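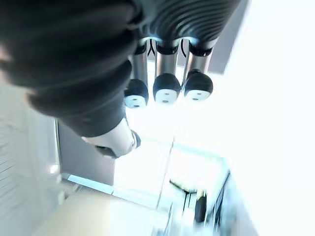 Teaching by demonstration

Teaching by demonstration, also called programming by demonstration or, in older workshop speech, lead-through teaching, is the practice of giving a robot a task by having a person carry it out with the machine's own body. The person may take hold of the arm and move it, or may steer it from a distance with a glove, a handle or a second, smaller arm. The robot's movements are recorded while this goes on, and the recording is then played back, tidied up, or used together with many others to train a controller that can cope when things are not quite where they were before.

It is a very old idea in its plainest form, for people have always taught one another handiwork by guiding a hand, and a good part of its appeal lies in how little the teacher needs to know about computers. A person who can fold a towel or seat a lid properly already has the most important knowledge, and the rest is a matter of getting that knowledge across to a machine with rather different fingers.

Guiding by hand

In hand guiding (the term kinaesthetic teaching is used in the research literature) the motors of the arm are set to hold up its own weight and nothing more, so that it can be pushed and pulled with light pressure. The teacher walks it through the task, and the angles of the joints are noted many times a second. A rate of 100 readings a second is comfortable for most table-top work, though slower rates have served perfectly well for lifting and placing.

The great merit of the method is that the teacher feels what the arm feels. If a peg is rubbing against the side of its hole, the rubbing can be sensed through the arm, and the teacher will ease off without even thinking about it. Its weakness is that it suits arms much better than hands. Moving one wrist is easy enough, but moving several fingers at once, each with its own joints, calls for more hands than a person has been given, and the teacher's own arms tend to get in the way of any camera that is meant to be watching the work.

Guiding from a distance

Remote control, or teleoperation, gets round both difficulties. The teacher stands or sits clear of the robot and wears or holds something that follows the movements of the body. With gloves, the bend of each finger is measured and passed on to the matching finger of the robotic hand. With a leader arm, the teacher moves a light copy of the robot and the full-sized one follows. Camera tracking, in which nothing is worn at all, is pleasant to use but can lose sight of a finger when it passes behind another.

A human hand and a robotic one are seldom the same shape, and so the movements have to be translated, a step known as retargeting. Some systems copy the angles of the joints as faithfully as they can. Others care chiefly about where the fingertips end up, and in particular about the distance between the thumb and the fingers, on the very sensible grounds that a pinch which does not close is no use to anyone. Teachers soon learn the habits of a given hand and adjust their own to suit, often opening their fingers wider than they would at home and bringing the thumb in a little early.

Delay matters a good deal. Small delays are hardly noticed, but longer ones lead the teacher to move and wait, move and wait, and the robot will learn the waiting along with everything else.

What is recorded

A single run through the task is usually called a demonstration or an episode. Besides the joint positions it will commonly hold the commands sent by the teacher, the pictures from one or more cameras, and, where the hand has them, readings from touch sensors. A camera carried close to the hand is much liked, as it goes wherever the work goes, though it must put up with blur in quick movements and with glare from windows and lamps.

Each episode is given a start, an end and a short label in plain words. Runs that go wrong are marked as such. Opinions differ on whether they should be thrown away, and many teams now keep those in which the teacher slips and then recovers, so that the robot has some notion of what recovering looks like.

The Tivside exercises

A modest but often repeated set of exercises was drawn up at the Tivside workshop by Irina Văduva and Poul Thorlacius. It has 15 tasks, all done at a table with household things, beginning with the moving of a cup and working up by gentle stages to threading a cord through a ring. Their first collection came to 415 episodes, gathered by 3 teachers who took turns with the glove, and was made with the Pratik recording program. A later version replaced the glove with a Koller leader arm and added a resting pose, hand open, at the beginning and end of every run, which made it far easier to join one episode to the next.

Văduva's notes to the collection are still read for their practical advice. She asks teachers to move at an even pace, to look at the object and not at the screen, and to stop for tea well before they feel tired, for a weary teacher begins to cut corners and the corners are learnt too. Thorlacius added a section on finger covers and sleeves, with a reminder to check them each morning for folds that might catch at the knuckles.

Limits

A robot taught in this way knows only what it has been shown. Change the lighting, the height of the table or the size of the cup and it may falter, unless the demonstrations had some variety of that sort in them. Two teachers may also have quite different ways of doing the same thing, one reaching from the left and one from the right, and a simple learning method can end up splitting the difference and reaching straight into the object. Newer methods are a good deal better at choosing one way and keeping to it.

There is the matter of time as well. Showing a task over and over is patient work, and the Skargate method, named after the workshop where it was first tried, tries to spare the teacher by letting the robot attempt the task alone and calling for help only when it hesitates. The teacher takes over for a moment, sets things right and hands back control, and these short corrections are added to the collection.

See also

Teleoperation
Retargeting
Leader arm
Touch sensing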